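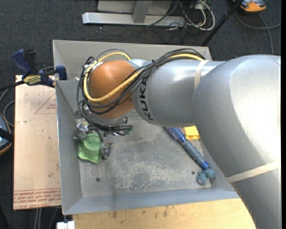 Can a machine do the tidying up yet?

It can do some of it, slowly, if someone has decided beforehand what tidy means and is close by when it gets stuck.

Bjarnason Housewares, Kiltodness branch
Minutes of the September floor meeting
Held in the lunch room, 4:15 p.m.
Present: day shift, evening shift (those awake), returns desk, branch manager, the rep from Brasovov for item 3 only
Regrets: receiving, who had a truck

1. Minutes of the last meeting
Accepted with one correction. The returns desk did not "agree" to take over the mop rota. The returns desk was on the phone at the time. Minutes amended to read "was told".

2. Business arising
Mop rota: see above. Unchanged.
The squeaky flat cart has been oiled. It now squeaks in a lower key. Left on the list.
Lunch room microwave: the sign asking people to cover soup has itself been splashed with soup. New sign to be laminated.

3. The sorting machine
The rep outlined the Venus package, which Brasovov would lease to the branch for the returns room. Venus is an arm, a gripper, a sorting bin and a monthly invoice. It would take mixed small returns out of the bin and put each one in the right tote, leaving the desk free for what the brochure calls higher-value tasks. The returns desk asked what these were. The rep said that would be up to us. The branch manager looked at the mop.

Discussion of what ends up in a returns bin. The rep had the picture at the top of these minutes on the lunch room screen. Evening shift said a KUKA arm with its gripper at a green thing, and a long blue tool and a little yellow-orange block lying on the floor of the same bin, was a fair enough likeness of our stock after a long weekend. Day shift said ours has more spatulas.

Questions put to the rep, with replies as near as the minute taker could get them down:

Speed. The rep's own trial sheet gives 90 items an hour on a good mix. The returns desk does more than that while eating a muffin, but concedes that it stops when the muffin is finished and that Venus would carry on.

Things it has not seen before. It will try. If it can't get a grip it tries again from another side, then puts the item down and calls for a person. Returns asked how it calls. There is a light and a chime. Returns asked if the chime can be turned off. It can't.

Clear plastic packaging. "Improving."

Shower curtains out of the package. The rep asked whether we get many. Laughter from receiving's empty chair, supplied by day shift.

Whether it can tell a damaged item from a good one. It can sort by shape and by barcode. It won't notice that a salad spinner smells of campfire. The desk noticed one in July and was right to.

Whether it can tie up the bags and take them out to the dumpster. It cannot. It is bolted down. Evening shift observed that this has never been accepted as a reason from anyone else.

Whether it does windows. Ruled out of order.

The rep was thanked and left at 4:50 with two of the good cookies.

4. Discussion without the rep
The branch manager had pulled last month's numbers. We took in 1,164 small returns. Against that, the lease is costed on a minimum of 1,000 items a week, which we would reach only if customers began to dislike us a great deal more than they do now.

Day shift spoke in favour. Sorting is dull, it is hard on the wrists, and the person doing it is always the person who was closest to the door. A slow machine that does a dull job is still doing the dull job. It could run overnight, and the morning could start with full totes and an empty bin.

Evening shift spoke against. "Overnight" means evening shift gets the chime. There was also the matter of the spill procedure, since at present the procedure is that whoever hears the crash goes and looks.

Returns took a middle view. The actual picking up of things is perhaps a quarter of the job. Most of it is reading the note taped to the box, deciding whether the note is true, finding the missing lid, and working out why a kettle has been returned in a toaster box. A machine that does the picking up would be welcome. It should be paid accordingly.

A tangent followed on household machines generally. One member's robot vacuum does a fine job of the hallway and has to be fetched out from under the same armchair every evening. Another member's dishwasher was put forward as the only household robot that has ever earned its keep, and it was agreed that even this one needs loading, unloading, and an argument over which way the forks go. Folding laundry was raised. General feeling was that any machine able to deal with a fitted sheet would have the vote of this branch for any office it cared to run for.

The minute taker was asked to record the sense of the meeting in plain words. It is as follows. The arm is strong and patient and we don't doubt that it can pick up a great many things. Our work is mostly the bits in between. We would like it back when it can do more of those, or when it costs less than it does now.

5. Decision
Lease not taken up at present. Carried, one against (day shift, wrists).
Agreed to ask Brasovov for a two-day trial, on our own returns, with nothing picked out ahead of time to make it look good. The shower curtains stay in.
For the trial, the desk will keep a tally sheet with three columns: sorted, sorted wrong, called for help. A fourth column, "chime", was proposed and withdrawn.
Branch manager to measure the returns room before anyone promises a delivery date. The door is narrower than people remember, as we learned with the vending machine.

6. Wrists
Arising from item 4. The sorting table is too low for anyone over school age. Branch manager to price a set of risers. Until then, nobody sorts for more than 15 minutes at a stretch without swapping off, and the person closest to the door is no longer automatically it.

7. Other business
Receiving arrived at 5:20, asked what had been decided, and was put down for the mop rota.
The good cookies are not to be left within reach of visitors.
The lost and found now holds one glove, one travel mug and a set of keys to a vehicle that is presumably still in our lot. Please check your pockets.

8. Next meeting
October, same room, after the trial if there is one. Returns to bring the tally sheet. Evening shift to bring its own chairs.

Adjourned 5:35 p.m.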